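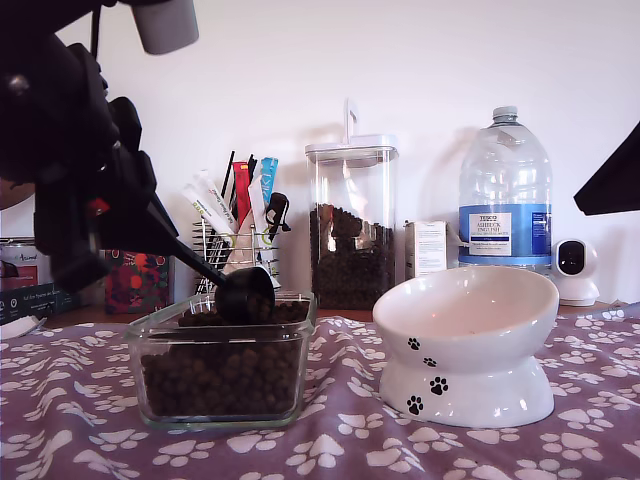
Why do goats climb on things?

Goats are good climbers. Their wild relatives live on steep mountains, where high ledges keep them away from hungry animals below. Farm goats still like to be up high – on a rock, a shed roof or even a car.

A goat's hoof is split into 2 toes. The toes can spread apart to grip a rock. Under each one is a soft pad that helps stop the goat from slipping.

At Votcombe Farm, one goat named Rostik got onto the hay barn last August. He stayed up there for nearly 12 hours and came down at dinner time.

We use cookies to remember your settings. Accept | Manage cookies

Baby goats are called kids. They can stand soon after they are born, and within days they are jumping on logs, buckets and their mothers.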